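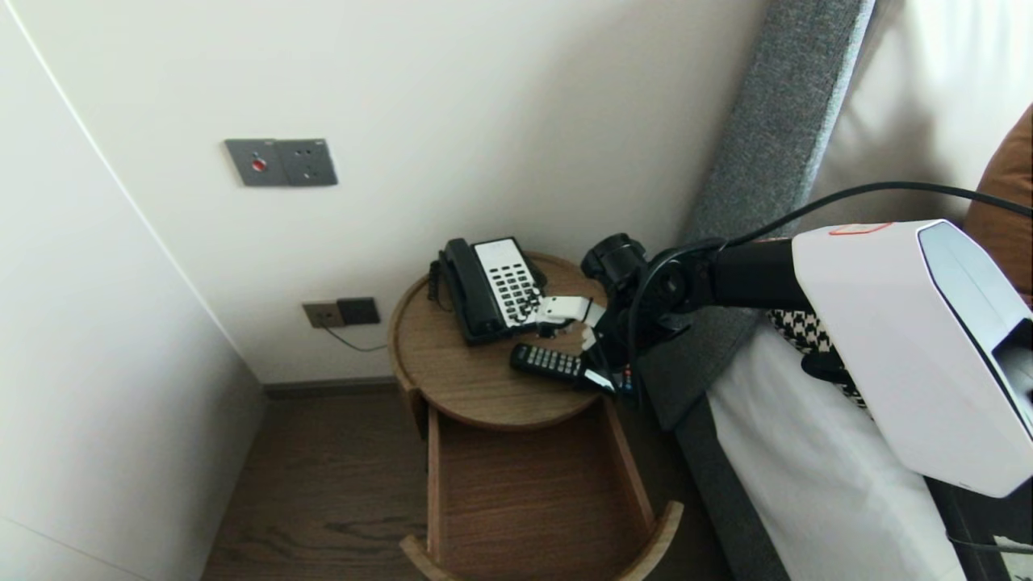

Oksana Yurchenko asked whether a bedside table ought to be cleared before the drawer is opened or after, as she had always done it after and had more than once sent a pen down behind the headboard. The housekeeping office at Vidmont recommends clearing first. The question came up several times at the robot open day on November 22, 2023, and the advice below follows the order of work used there.

Bedside tables

Move small items, such as a remote control, toward the middle of the top before pulling the drawer. On a round table with a raised rim, dust gathers along the inside of the rim. Use a dry cloth folded to a point, then a barely damp one, following the grain.

Open the drawer fully and wipe the side walls as well as the base. A curved front should be supported from below with the free hand.

Telephones and remote controls

Spray the cloth, never the keypad. Lift the handset and wipe the cradle, the earpiece and the mouthpiece. A coiled cord may be drawn through a folded cloth in short lengths. Remove the batteries from a remote control before cleaning between the buttons with a cotton swab.

Working beside the robot

Visitors may try the bedside routine in Room 13 under the guidance of Daryna Panasiuk. Stand on the window side of the bed and keep sleeves and lanyards clear of the arm. Please do not hand objects to the gripper unless invited to do so.

Printed copies of these tips are available at the front desk. Questions about the August session should be addressed to Ashraf Naciri.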